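Allton镇406路公交恢复停靠河边老街，沿线居民盼了一整个冬天

本报Allton讯　2025年3月24日

停了一个冬天的406路公交车，今天早晨又开回河边老街了。天还没有大亮，老街口那块换过新漆的站牌底下就站了一小群人，有拎着空菜篮子准备去镇中心赶早市的，有背着书包的孩子和送孩子的家长，也有几位其实哪儿也不去，只是住在附近，听说车今天回来，披了件外套就下楼来看看。头班车从桥那边拐过来，车头的灯远远一亮，有人先鼓起掌来，旁边的人笑着跟上，倒把司机弄得有些不好意思，开门的时候连说了几声早上好。

外地的读者也许不太清楚，406路在Allton算不上什么大线路。它从火车站出发，经过镇中心、医院和两所学校，沿着Gonis河走上一段，再穿过老街，终点在坡上的果园村，全程18站。车是中等大小的车，跑得也不快，碰上河边那段窄路，会车的时候还得停下来互相让一让。可是对老街和果园村的人来说，镇上能叫得出名字的大小事情，看病也好，上学也好，取个包裹、剪个头发也好，差不多都是坐着这趟车去办的。一位在老街住了大半辈子的老太太在站牌边上跟记者说，她家里的挂钟坏了好些年一直没修，平常就听406路进站的声音估摸时间，“冬天听不见，日子过得都糊涂了”。

车是入冬以后停的。Gonis河上那座老石桥，桥面下的排水管年久失修，水渗进桥台，把靠老街这一头的路基泡松了。起初只是路面上有一道细缝，下雨天车轮压过去会溅起一点泥水，后来缝越来越宽，镇公所请人来看过，决定先封桥，不让大车通行。行人和自行车可以照走，小汽车限速单向放行，公交车就只好改道，从下游的新桥绕过去，老街和果园村这一头的几站全都停了，乘客要坐车，得步行过桥，到对岸的邮局门口去等。

这段路平时走着并不觉得远，天气好的时候甚至算得上一条很舒服的散步路线，河岸上有柳树，有长椅，还有一家开了多年的Omoregie面包房，烤炉就在靠街的窗子后面，走过去总能闻到香味。可是到了冬天，河上的风顺着桥洞灌上来，桥面又容易结霜，腿脚不便的人走一趟就要歇几回。最冷的那些日子，不少老人干脆就不出门了。果园村那边更不方便，从坡上下来先要走一段山路，再过桥，再等车，赶上下雪，家里有车的人会在村里的聊天群里问一声谁要下山，顺路捎上，一冬天下来，有些原来只是点头之交的邻居倒成了熟人。

面包房的店主说，封桥以后，她店里早晨的生意少了一截，原先在老街站下车、顺手买个面包再去上班的那些客人都不来了，不过也多出一批新的，就是走过桥来等车的人。她看大家在邮局门口站着冷，就在店里靠墙的地方摆了几把椅子，买不买东西都可以进来坐，车快到的时候她从窗子里能望见，喊一声，大家再起身出去。她还说，有位常来的老先生每天坐在最里面那把椅子上看报，车来了也不走，问他，他说反正不赶时间，等下一班好了，结果常常一坐就是一上午。现在车回老街了，那几把椅子她打算先不收。

修桥的事情，镇上前前后后说了很久。按照镇公所贴在老街口的告示，工程分成两步走，先修排水管和桥台，再重新铺桥面。二月里下了几场雨，河水涨得比往年早，桥台那边的活儿停了几天，工人们把材料搬到高处，拿油布盖好，等水退下去再接着干。老街的居民每天从桥上过，对进度比谁都清楚，哪天砌了石头，哪天浇了水泥，哪天只来了一辆车、两个人站在桥头说了半天话就走了，晚饭桌上都要讲一讲。有一户人家的窗子正对着桥头，男主人退休前做的就是泥瓦工，整个冬天端着茶杯站在窗前看，看到后来忍不住下楼去跟工人聊勾缝的做法，聊得投机，中午还端了一锅热汤过去。
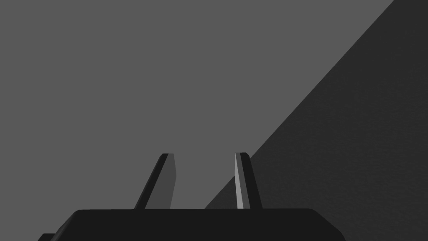
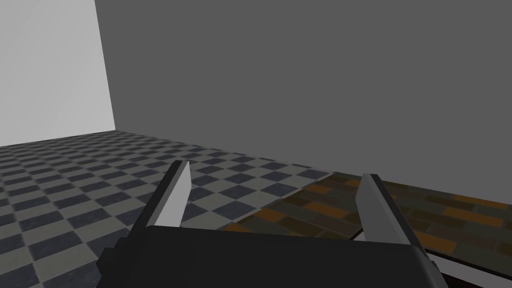 说回公交车。这次恢复停靠，线路和封桥以前大体一样，有变动的地方主要是时刻和站位，记者在这里替大家理一理。

先说时刻。早晨的头班车比从前提早了5分钟从火车站开出，这是学校那边提出来的。从前头班车到校门口的时候，往往离打铃已经很近，孩子们下了车要一路小跑，书包在背上颠来颠去，门卫看着都替他们着急。提早这一点点，按几位家长的说法，早饭还是照样吃，头发也还来得及梳，孩子进了教室能喘口气。末班车的时间没有变，仍然和从省城回来的那趟火车衔接，火车若是晚点，公交车会在站前等一等，这个老规矩镇上的人都知道，司机们也一直照办。

再说站位。老街站往河边挪了一小段，原来的站牌立在一户人家的门口，下雨天大家都挤到人家屋檐底下去躲雨，主人家脾气好，从来没说过什么，有时还把门开着让人进去站一站，可是时间久了，大家心里也过意不去。新站位在小广场边上，有顶棚，有长椅，顶棚是旧站棚拆下来以后重新刷漆装上去的，侧面留了一块地方贴时刻表，字号比从前的大。今天早晨就有位大爷特意摘了老花镜去看，看完点点头，说这回不用求人念了。

医院站也有一点小改动。从前去果园村方向的车停在医院马路对面，看完病出来的人要过马路，春节前后车多，等红灯要等好一阵。现在两个方向的车都拐进医院门前的空地，停在门诊楼一侧，上下车不用再穿马路。车拐进去再拐出来多少要费些时间，有赶着上班的乘客对此略有微词，觉得高峰时候可以不拐，公交公司的答复是先这样试一阵，听听大家的意见再看要不要调整。

票价方面，单程票和从前一样。停运期间没用完的月票可以顺延，不必专门去换新的，拿着旧票到火车站的售票窗口盖个章就行。窗口的工作人员提醒，这几天去盖章的人比较多，早晨尤其挤，手头不急的话可以过几天再去，章什么时候盖都有效。老人和学生的优惠也照旧，忘了带证件的，老司机大多认得脸，不过公司还是希望大家尽量带在身上，有两位司机是今年新来的，正在一站一站地认人。

与公交一起回到老街的，还有每月一次的河岸集市。这个集市从前就摆在桥头的小广场上，卖果园村的苹果和蜂蜜，卖自家腌的菜、旧书、种子，也有人专门来磨剪刀、修雨伞。封桥期间，集市搬到了镇中心的停车场，地方倒是宽敞，可是来摆摊的人都说少了点味道，风大，没有树，买完东西也没个地方坐。果园村的几家农户要把一筐筐苹果运到对岸去，绕新桥走，路上一颠，到了摊位总要挑出几个碰伤的，只好切开了请大家尝。下一次集市就要搬回来了，负责张罗的Aneo社区中心已经在门口贴出了报名的单子，想摆摊的可以直接去写上名字和要卖的东西，写不下的另附一张纸也行。

Aneo社区中心今年春天还有一件事情想请大家帮忙。中心打算把老街和406路有关的旧照片、旧车票和老故事收集起来，在阅览室里办一个小小的展览。说是从征集的消息放出去到现在，已经收到将近300件东西，多数是照片，也有早年的纸车票、售票员用过的皮包、一本记着每天乘车时间的笔记本，还有一位老乘客凭记忆画的旧路线图，连哪一站旁边有棵歪脖子树都画上了。中心的工作人员说，送东西来的人往往放下东西不急着走，要坐下来把来龙去脉讲一遍，讲着讲着旁边又有人插进来，说不对，那年的车是绿色的，另一个说是蓝色的，争上半天，最后翻出照片来一看，是黑白的，大家都笑了。

这些故事里，让记者印象最深的是一把雨伞的事。许多年前的一个傍晚，一位在医院上夜班的护士把伞忘在了车上，第二天早晨下班，同一位司机开着同一辆车来，伞就挂在驾驶座后面的钩子上。她道了谢，下车的时候走得急，又把伞忘了。这样来来回回好多次，后来车上的老乘客都认得那把伞，下雨天谁没带伞，就跟司机借来用，用完再挂回去。那位护士早已退休，伞也早就旧得撑不开了，她的女儿把它送到了社区中心，附了一张纸条，把这件事工工整整地写在上面。伞会和别的东西一起展出。

当然，桥上的事情还没有完全做完。人行道外侧的栏杆有一段要等天气再暖和些才能上漆，现在先用木板围着，晚上经过的行人请靠里面走。桥头通往河滩的台阶也还封着，要等水位落下去以后再检查一遍，钓鱼的朋友请暂时到下游去。施工期间临时装在桥头的照明灯，老街的居民希望能够留下来，说晚上走路亮堂得多，也有住在桥边的人家嫌灯光照进卧室，睡不踏实，镇公所正在考虑换成低一些、带罩子的灯，大家有想法可以在老街口的意见箱里留字条。

今天上午，记者从老街站上车，坐到终点果园村，又原路坐了回来。车过桥的时候开得很慢，靠窗坐的人都往下看，河水还有一点浑，岸边的柳树已经冒出了嫩芽。坐在前排的一个小男孩问妈妈，桥修好了是不是就不会再坏了，妈妈想了想，说坏了再修嘛。后排有人接话，说这座桥他爷爷那一辈就修过，他父亲那一辈也修过，那时候没有公交车，桥一封，连送信的都要划船过来。说着说着车就到了小学门口，上来一位抱着一大盆花的女士，大家帮着挪位置，把花盆安顿在过道边上，话头又转到了这花该浇多少水，是摆在南窗好还是北窗好。

果园村的站牌底下，早有人等着。坡上的苹果树还没到开花的时候，不过村里人说，今年看样子花期不会晚，等花开了，从镇上坐406路来看花的人又要多起来。往年赏花的那几个周末，车上常常挤得满满当当，公交公司表示今年会照例加开班次，具体时刻等花期定下来以后，再贴到各站的站牌上。村口小卖部的老板娘已经把长凳搬了出来，正拿着抹布擦冬天积下的灰，她说热茶还是老价钱，自带杯子的可以续水。

恢复停靠后的完整时刻表，可以在火车站售票窗口、Aneo社区中心和Omoregie面包房的柜台上免费领取。在老街站或果园村站等车时遇到问题，可以拨打站牌上印着的电话，白天有人接听，晚上请留言。

（本报记者）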